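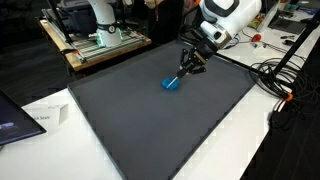 Hillwood Flat Tray, Dark Gray

A tray is a floor with manners. We sell one that is large, rectangular and dark gray, with a rim that goes all the way around, and we have spent more time thinking about it than we would like our families to know.

The Hillwood is the biggest tray in the Histoser range. It has no handles, no compartments, no pour spout and no app. You put it on a table. You put things in it. Those things are now in the tray and off the table, and if one of them is a marble it stays where you can find it.

Sold singly or in packs of 4.

What people use it for

Sorting, mostly. Buttons, bolts, mail, socks that have lost their partners, the contents of the drawer by the back door. A dull dark surface makes small bright things easy to spot, so a scrap of blue cloth shows up like a parked car in a field. Dark gray things are harder to spot. If your hobby is sorting dark gray things, please see the note on color further down.

It also does well as:

A workbench mat for jobs with small screws
A place to fold, stuff or mend soft toys without losing the stuffing
A boundary for a jigsaw puzzle in a house with a cat
A landing spot for whatever is in your pockets
A seed-starting base, under pots that have their own saucers

It does less well as a serving tray. Without handles, and at this size, carrying six full glasses across a room is a decision you will be making on your own. We have had letters.

The surface

Smooth and matte. We tried a glossy version for one season and it looked terrific until somebody switched on a lamp, at which point you could study the lamp in great detail and very little else. The matte finish cuts the glare, shows fewer fingerprints and hides the first few scratches, after which you will have stopped looking for them.

Soft items lie flat on it and slide if you push them. Round items roll until they meet the rim. There is no texture, grid or pattern to help you line things up. A customer in the quilting line asked us for a printed ruler along one side, and we gave it serious thought for most of a Monday.

The rim

Raised on all four sides. It is there to stop things leaving, and it gives you something to get your fingers under when you want to move the tray. It will hold back beads, dry rice and a small spill. It will not hold back a determined toddler or a bottle of anything tipped over at speed.

The inside corners are easy to wipe with a cloth over one finger. Crumbs gather there anyway. Crumbs gather in the corners of everything, and we don't feel this one is on us.

Size and placement

Measure your table before ordering. Then measure the door of the cupboard you plan to keep the tray in, which is the step most people skip and the cause of most of our returns. The full dimensions are on the drawing that comes with your order confirmation, and you can ask us for the drawing first if you'd like to cut out a piece of newspaper and walk around with it.

The tray sits flat on any flat table. On a table that isn't flat, it will tell you so by rocking. It can be set square to the edge or at an angle, and people who set it at an angle tend to leave it that way. Letting a little of it hang over the edge of the table is fine when it's empty. Don't lean on that part.

On a slick white tabletop the tray may drift a bit if you work it hard. The stick-on feet (sold in the spare parts section, 30 to a sheet) fix this. You need four of them. The other 26 will live in a drawer until you need a tray to sort that drawer.

Color

Dark gray. The previous catalog called it Evening Slate, and a good many buyers wrote to ask whether that was dark gray.

For dark parts, lay a sheet of white paper inside. We could sell you a special insert for this, and Markov, who make a tray not entirely unlike ours, do. Paper works.

Cleaning

Wipe with a damp cloth and a drop of dish soap. Dry it before stacking. Skip scouring pads, steel wool and the spray that smells of fake lemons. Tape residue comes off with cooking oil and patience, then soap to get rid of the oil, then a little more patience.

It is not for the oven, the stove or the top of a wood heater. It does not go in the dishwasher, partly for the sake of the finish and partly on account of geometry.

Stacking and storage

Empty Hillwoods nest. Full ones do not, and will express this by tipping. If you have several, store them flat or on edge between something heavy and a wall. A label on the outside of the rim is easier to read than one on the inside, as 1,466 trays in our own stockroom have taught us.

What's in the box

One tray
One sheet of packing paper, which you may use for the trick described under Color
One card with the care notes, in type we have now made larger

Price and ordering

$39 for a single tray. The price for the pack of 4 is shown at checkout, along with shipping, which is more than anyone wants it to be. A big flat object travels badly and the carriers know it.

Orders placed before noon go out the same day. Trays ordered in August may take longer, as that is when every classroom in the country remembers it needs them.

If yours arrives with a bent or chipped rim, send us a photo and keep the box. We replace those without argument. If you have simply decided that you don't need a tray, we'll take it back unused, though return shipping is on you.

Questions we get

Does it come with a lid?
No. With a lid it would be a box. We sell boxes.

Can I drill holes in it?
It's your tray. After that it is very much your tray, and we can't take it back.

Will it fit two people working at once?
If they get along. Put it between them and agree in advance who has the far corner.

Is there a smaller one?
The Kwofie Half Tray has the same rim and the same finish in a size that fits a bookshelf. It is currently out of stock. Use the notify button and we'll write to you once when it comes back.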